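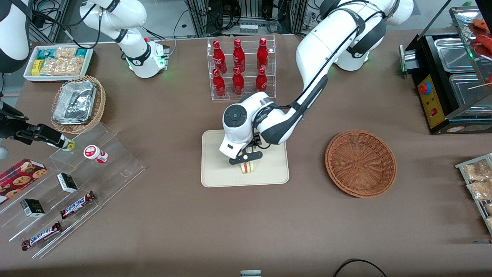 A cream-coloured chopping board with rounded corners, on a brown tabletop.

Chopping board

A chopping board (also cutting board) is a flat, sturdy surface on which food is cut, sliced, crushed or put together before cooking or serving. It protects the worktop from the knife and, just as usefully, the knife from the worktop. Boards are among the oldest kitchen tools still in daily use, and the range of shapes, sizes and materials is wonderfully wide for something so plain.

Contents
1 Materials
2 Shape and features
3 Regional kinds
4 Cleaning and care
5 Collecting
6 See also

Materials

Wood is the traditional choice. Close-grained hardwoods such as beech, maple, sycamore and walnut are preferred, as open-grained woods take in more water and stain more easily. Boards are made in one of three ways. A face-grain board shows the broad side of the plank and often has the loveliest figure. An edge-grain board is glued up from strips turned on their sides, and wears more evenly. An end-grain board is built from short blocks standing upright, so that the knife slips between the fibres. End-grain boards are heavy and slow to make, but they are superb to work on and very gentle on a blade.

Bamboo, a grass, is hard and light and grows quickly. It blunts knives a little sooner than most woods do.

Plastic boards came into wide use in the second half of the twentieth century. Most are polyethylene or polypropylene. They are cheap, easy to lift and can usually go in a dishwasher. Deep scoring is their weak point, and a badly scored board is best replaced.

Glass, marble and steel are all sold for the purpose. They wipe clean beautifully and marble is a joy for rolling pastry, but all three will dull a knife edge in very little time.

Shape and features

Most household boards are rectangular, with square or rounded corners. Round boards are popular for bread and cheese. Common additions include:

Juice groove: a shallow channel near the rim which catches liquid from meat or fruit.
Handle or hand hole: for carrying, or for hanging the board on a hook.
Feet: small rubber or silicone pads. A board with feet can only be used one way up.
Lip: a strip along one side that hooks over the front of the worktop.

A board without feet will slide on a smooth surface unless a damp cloth is laid underneath, a trick as common in restaurant kitchens as it is at home.

Regional kinds

The Brallcombe board is a thick, nearly square sycamore board with a single dished corner, where chopped herbs can be gathered up with the fingers. It was first made as a sideline by dairy turners, who had plenty of offcuts from butter moulds. Good examples are still in everyday use and feel marvellous under the hand.

The Oltine plank is long and narrow, and is meant to span a stone sink. One end is tapered so that peelings can be pushed straight off it. Older planks were cut to fit a particular sink, and few match in length.

In professional kitchens, coloured boards are used to keep foods apart. Red is widely used for raw meat, blue for raw fish and green for salad and fruit, though the full set of colours varies from place to place.

Cleaning and care

Wooden boards should be washed by hand in hot, soapy water, rinsed, and stood on edge to dry so that air reaches both faces. Soaking causes swelling and, in time, splits along the glue lines. Food-grade mineral oil is rubbed in to slow the passage of water. A new board benefits from several coats, with 30 minutes or more between them, and the change in colour as the first coat sinks in is delightful to watch. Olive oil and other cooking oils can turn rancid and are generally avoided.

Smells of onion and garlic may be lifted with coarse salt and half a lemon. Light knife marks can be sanded out, after which the board needs oiling again.

Raw meat and foods that will be eaten uncooked should be cut on separate boards, whatever the material.

Collecting

Carved bread boards have a keen following. Victorian examples often carry wheat ears, leaves or a short motto around the rim, and the quality of the carving can be breathtaking. The bread museum at Forko holds 2,969 boards and platters, of which 768 are carved; about 200 are on show at any one time, and the display is changed each February. Its largest piece, known as the Sebastian board, is an elm platter with a border of barley and poppies.

See also

Bread knife
Butcher's block
Mezzaluna
Trencher

Page last edited 31 March 2024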